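Bag Packing Tips From Our Robotics Club
Posted Apr 17, 2024

I keep the tips page for our student robotics club, and this term I've learned more about backpacks than I ever expected! Our project, Plarovine, is all packing and unpacking, over and over. Da-eun Myung asked me to write up what helps at the table.
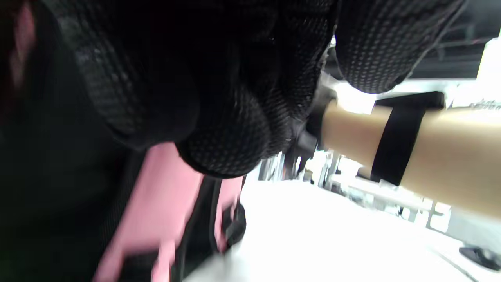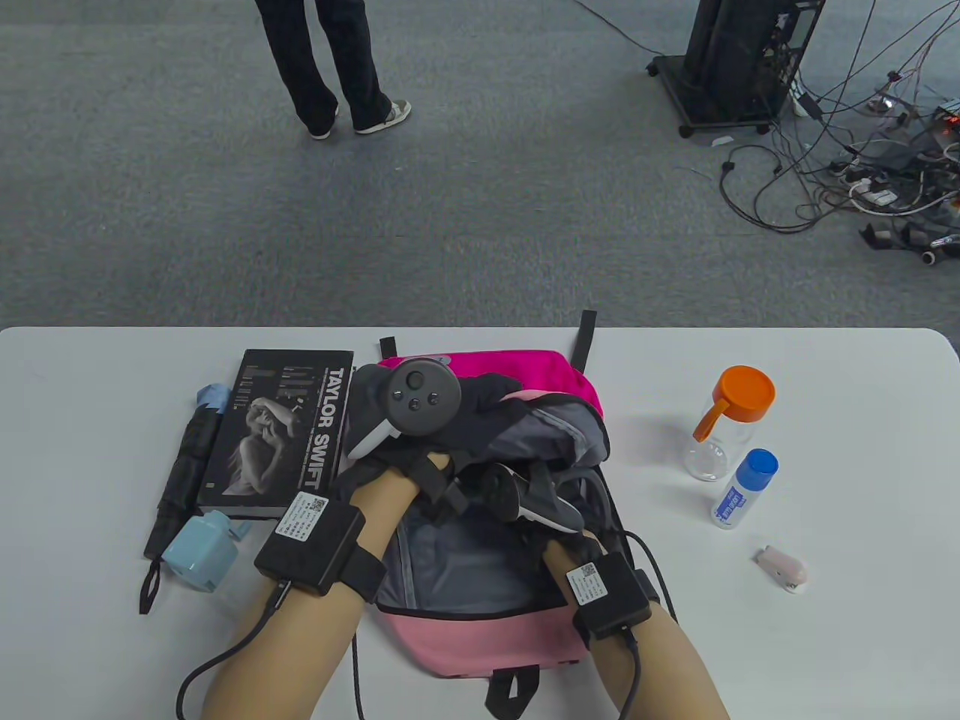
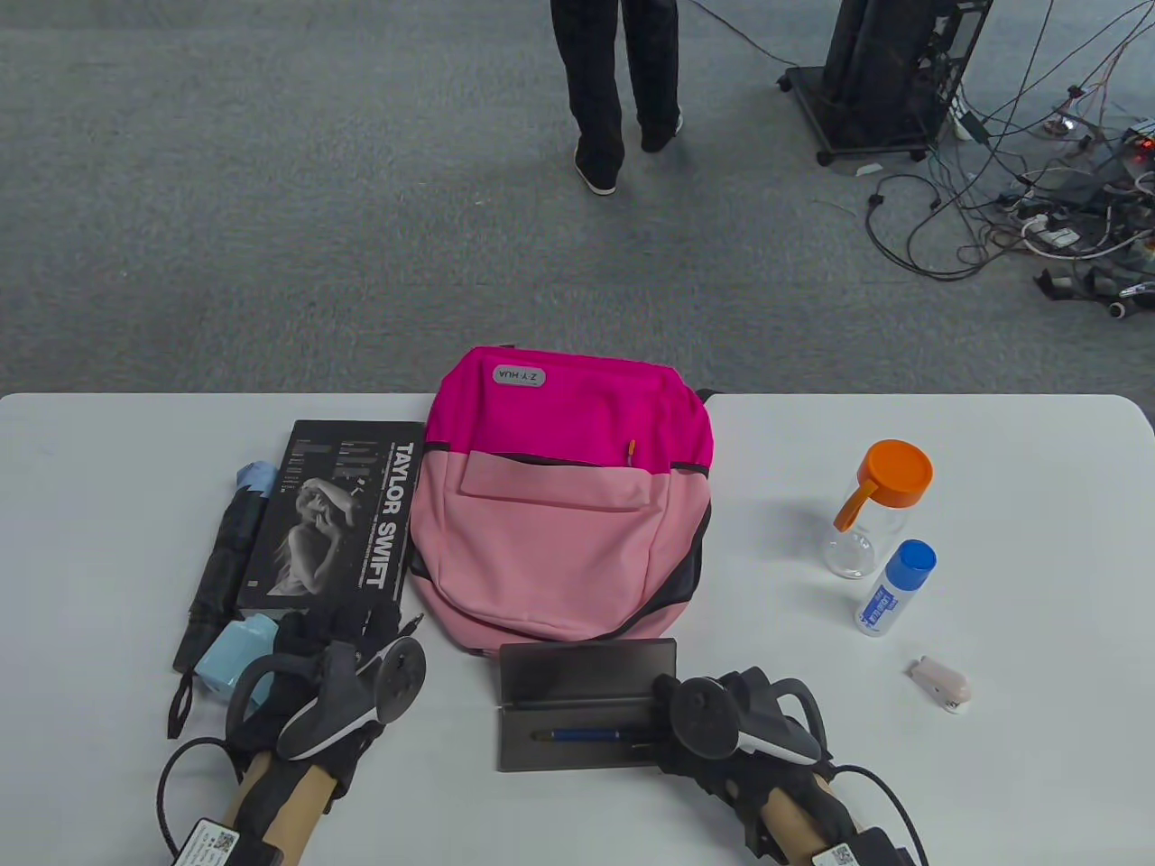
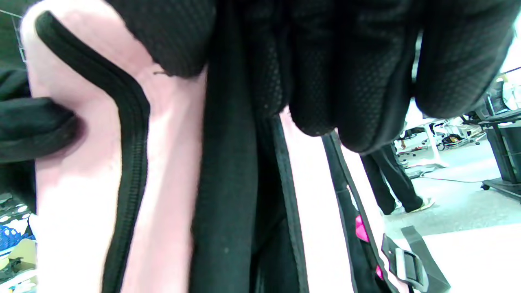 Same bag all four times, and it's pink.

How do I keep a backpack from sliding while I pack it?

Lay it on its back with the straps tucked underneath — flat, not bunched — and put the heaviest thing in first. A damp dishcloth under the bag helps too (Ludivine Renaud swears by a rubber shelf liner, and hers is up to 328 packs now).

A few more. Open the zipper all the way before you start. Books go against the back panel, umbrella down the side, bottles upright with the lids checked twice. Keep pens in a case! And wipe the table when you finish, especially if you share it with three other teams like we do.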